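Farzana Dewan
@farzana_dewan · Jundmont

Bon, le dossier d'équipement du labo est déposé ! Je déroule ici comment on a monté le budget robot, parce que j'aurais adoré lire ce genre de fil en février quand j'ai commencé. 🧵
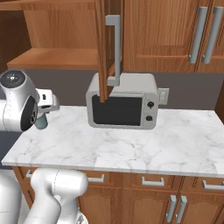
Le point de départ : on veut un manipulateur mobile à deux bras pour travailler sur les tâches de cuisine. Ouvrir, fermer, poser, ranger. Et on n'a jamais acheté de robot de cette taille. Jusqu'ici on vivait avec un petit bras de table et beaucoup de bonne volonté.

Premier réflexe (le mien, je plaide coupable) : demander un devis tout de suite. Tharushi Ekanayake, qui partage mon bureau, m'a arrêtée net. « Tu vas demander un devis pour quoi, exactement ? » Je n'avais pas de réponse. On a donc passé tout le printemps en simulation avant d'écrire au moindre fournisseur.

Et quel bonheur, la simulation comme outil d'achat ! On pense toujours à l'apprentissage, aux politiques, aux courbes. Mais pour savoir ce qu'il faut acheter c'est formidable aussi. On met le bras dans une cuisine virtuelle, on essaie les tâches, et la liste de courses s'écrit au fur et à mesure.

Notre cuisine virtuelle est très classique : plan de travail en marbre, meubles hauts et bas en bois, micro-ondes posé contre la crédence, poignées barres partout. Rien d'exotique, et c'est voulu. Ce sont les cuisines ordinaires qui nous intéressent.

Ce qu'on a noté en premier : la hauteur. Entre les tiroirs du bas et l'étagère du meuble haut, il y a une sacrée amplitude. Sur les fiches techniques on lit « portée du bras » et on est content. Sauf que la portée se mesure depuis l'épaule, et l'épaule, elle est où ? Ça dépend de la colonne. Donc : colonne élévatrice au budget, ligne à part.

Deuxième chose, les portes ouvertes. Une porte de meuble haut ouverte, ça prend de la place pile là où le bras voudrait passer. On avait planifié les trajectoires avec tout fermé (quelle naïveté). Dès qu'une porte est ouverte devant le micro-ondes, le volume utile change complètement.

Conséquence sur l'achat : on tenait à un poignet compact et à une pince pas trop longue. Chaque centimètre de pince en plus, on le paie dans le meuble. J'ai rayé deux modèles de la liste rien que pour ça, et l'un des deux était mon préféré, snif.

Troisième chose : les deux bras se gênent ! Quand l'un travaille au-dessus du plan, l'autre doit bien se mettre quelque part, et ce quelque part est souvent devant les tiroirs. Ça, aucune plaquette commerciale ne me l'avait appris. On a demandé dans le cahier des charges que la position de repos de chaque bras soit programmable séparément.

Côté chiffres, pour ceux qui aiment : on a lancé 573 essais dans le simulateur, avec des variantes de cuisine et de position de base. Sur l'ensemble, 483 se sont terminés sans collision. Je ne dis pas que la tâche était réussie à chaque fois, hein, juste que rien n'a tapé dans rien.

Ce sont les essais ratés qui ont été les plus utiles pour le dossier. On les a triés par cause : base mal placée, poignet qui bute, bras au repos dans le passage. Dans la case « base mal placée », il y en avait tellement que le choix de la base mobile est passé en tête de la discussion, avant le choix du bras.

Du coup : base omnidirectionnelle. Plus chère, oui. Mais pouvoir se décaler de côté le long d'un plan de travail sans manœuvrer, c'est un tel confort que je la défendrais devant n'importe quel jury. (Je l'ai fait. Ils ont posé beaucoup de questions sur les roues.)

Le simulateur, puisqu'on me le demande en message privé : on tourne sous Romumora, la licence recherche. Les postes de calcul, on les avait déjà, ça ne pèse pas dans le dossier. Par contre prévoyez du temps humain pour régler les contacts, les poignées surtout. Tharushi y a laissé des soirées entières.

Le temps humain, parlons-en ! Je l'ai mis dans le budget comme une vraie ligne : 200 heures d'intégration entre la livraison et la première démo correcte. Mon directeur a trouvé ça énorme. Les collègues de Begum, qui ont reçu une machine comparable l'an dernier, m'ont dit de ne surtout pas baisser.

D'ailleurs merci à l'équipe de Begum, qui nous a ouvert ses tableaux de suivi sans se faire prier. J'y ai découvert les postes auxquels je n'avais pas pensé du tout : la deuxième batterie, les doigts de rechange, le transport du robot dans l'autre sens en cas de retour usine.

Les doigts de rechange, c'est mon conseil préféré. Une pince qui tire sur des poignées métalliques toute la journée, ça use les patins. Chez nous c'est chiffré à 100 euros le jeu, et j'en ai prévu large. C'est la ligne la plus petite du tableau et sans doute celle qui nous évitera le plus de journées perdues.

Pour les fournisseurs, on a consulté trois maisons. Celle qui a le mieux répondu, c'est Cloluddale : ils ont accepté de nous envoyer le modèle géométrique complet avant tout engagement, colonne comprise. On l'a chargé le soir même dans notre cuisine, j'étais comme une gamine devant un paquet.

Demandez toujours le modèle avant le devis. Toujours ! Et vérifiez que les limites articulaires du modèle sont bien celles de la machine vendue. On a trouvé un écart sur un poignet, ils ont corrigé très gentiment, mais sans ça on aurait planifié des gestes impossibles.

Ce que la simulation ne nous a PAS donné, pour être complète : le bruit, la chaleur, la résistance des vraies charnières, l'état du sol. Sur tout ça on a pris une marge, et on a demandé une journée d'essai sur place avant signature. Cloluddale a dit oui, on cherche encore une date.

Il faut aussi acheter la cuisine ! La vraie, je veux dire. Meubles, plan, poignées, tout. On va la monter dans la salle du fond à Jundmont, en reprenant les cotes de la version simulée pour pouvoir comparer. Pas de marbre par contre, le stratifié fera très bien l'affaire et le service achats respirera mieux.

Petit casse-tête amusant : les poignées. En virtuel, on les change en une ligne de fichier. En vrai, chaque modèle a son entraxe, donc ses perçages. On commande des façades interchangeables pour pouvoir passer des barres verticales aux boutons sans racheter les caissons.

Pareil pour le micro-ondes. On veut des boutons rotatifs, comme dans notre modèle, parce que tourner un bouton est un geste qui nous passionne et qu'on a envie d'y consacrer une vraie étude. Essayez d'expliquer à une centrale d'achat qu'on choisit un micro-ondes d'après ses boutons…

Sécurité : arrêt d'urgence sans fil, marquage au sol, formation de toute l'équipe. C'est dans le budget initial, pas dans « on verra après ». Le formateur veut voir la salle montée avant de fixer le programme, donc ça cale aussi l'ordre des commandes : cuisine, puis sécurité, puis robot.

Et la maintenance ! On nous proposait un contrat complet dès la première année. On a préféré une formule légère pendant la garantie, puis la complète ensuite. À voir selon vos compétences en interne : chez nous, Tharushi démonte et remonte un poignet les yeux fermés (elle nie).

Si je devais refaire le dossier, je commencerais par la place de la base devant les meubles, et je garderais le choix du bras pour plus tard. J'ai perdu des semaines à comparer des charges utiles alors que nos objets pèsent trois fois rien.

Je mettrais aussi les responsables du bâtiment dans la boucle beaucoup plus tôt. Largeur des portes, monte-charge, prise pour la station de charge : on a réglé ça en catastrophe un matin à 8 h, mètre à la main, dans le couloir.

Réponse de la commission avant l'été, normalement. En attendant on continue les essais, avec cette fois les tiroirs du bas ouverts en même temps que les meubles hauts. J'ai déjà peur pour le deuxième bras 😄

Je nettoie notre tableau de budget (postes seulement, sans les prix négociés) et je le partage à la suite de ce fil. Si vous avez acheté une base omnidirectionnelle récemment, racontez-moi tout, surtout comment elle passe les seuils de porte !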